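Tenants' Deposits Case in Bredville: What We Know and What Members Should Do 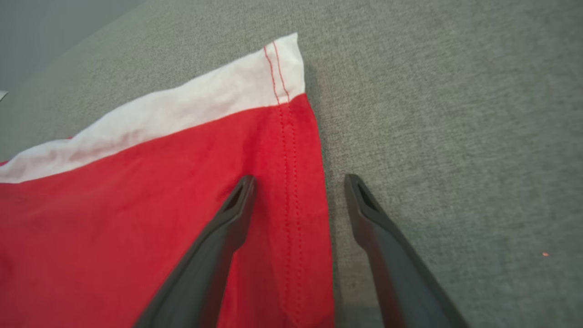
Red and white fabric on a gray surface.

Many of you wrote to us in July after the news that the former manager of Manzano, the rental agency on the north side of Bredville, was charged with taking money from the deposit account of the tenants. We answered the first letters one by one, but there are now too many of them, so we put the main points together in this item.

According to the charging papers, which anyone can read at the clerk's window of the county court, the manager, Casimiro Herrero, had control of the account in which Manzano kept the security deposits. The prosecutor says that over a period of 9 months he moved money out of this account to a company named Vatutmont, which was registered at his own home address. The papers list 98 transfers. Most were small, the kind of amount that looks like a repair bill, and many carried a note such as "boiler" or "hall paint." The prosecutor says that no boiler was repaired and no hall was painted. Mr. Herrero has pleaded not guilty, and we ask everybody to remember this when they write in the tenants' group online. Some messages there were already removed, and rightly.

The deposits of 267 households were in the account. It is not yet clear how many of them lost money, because some tenants moved out during this time and received their deposit back in full. Others received only a part, with a letter about "cleaning costs." If you have such a letter, please keep it, and keep also the envelope if it has a postmark. One member had thrown hers away and found a photo of it on her old phone, and the investigator accepted the photo.

The matter came to light through Horacio Iturra, who kept the books for Manzano two mornings a week. He noticed that the bank statement and the agency's own list of deposits did not agree, and he asked for an explanation. The answer he received did not satisfy him, so he asked again in writing. After the second letter his hours were cut. He then went to the county with copies of the statements. Mr. Iturra did not want to give us an interview before the trial, and we respect this. He only asked us to correct one thing: he was never a partner in the agency, as it was written in our last issue. We are sorry for this mistake.

What should you do now, if you rented through Manzano?

First, write to the office of the prosecutor and ask to be put on the list of possible victims. A short letter is enough. Give your name, the address of the apartment, the dates of the lease and the amount of the deposit. You do not need a lawyer for this step and it costs nothing. If you are not comfortable to write in English, come to our desk in the evening and we will write it together.

Second, continue to pay your rent. Several people asked if they can stop paying until the deposit is returned. Please do not do this without legal advice. The owner of your building is in most cases not the same as the agency, and the owner can still start an eviction. The new address for payments should be in the letter that the owners sent out. If you did not receive this letter, call the owner — not the old number of Manzano, which is disconnected.

Third, be careful with offers of help. A firm named Justora has been putting cards under doors in the buildings on the north side. It promises to recover the deposit for a fee of 80 dollars, paid before any work is done. We called the number on the card and asked who the lawyer was, and the person on the phone could not tell us a name. We do not say that this firm does something illegal. We say only that the list of the prosecutor is free, and that we would not pay.

A question that we hear often is whether the money will come back. We do not know. The court has frozen one account of Vatutmont, but the papers do not say how much is in it. If there is a conviction, the judge can order the money to be paid back, and this can be slow — in an earlier case in our county, tenants waited more than a year for the first check.

The next hearing is at 9 in the morning in the small courtroom on the second floor. It is open to the public. Please arrive early, as there is a line at the security door, and leave pocket knives at home. We will send a short note to members afterward with the new dates.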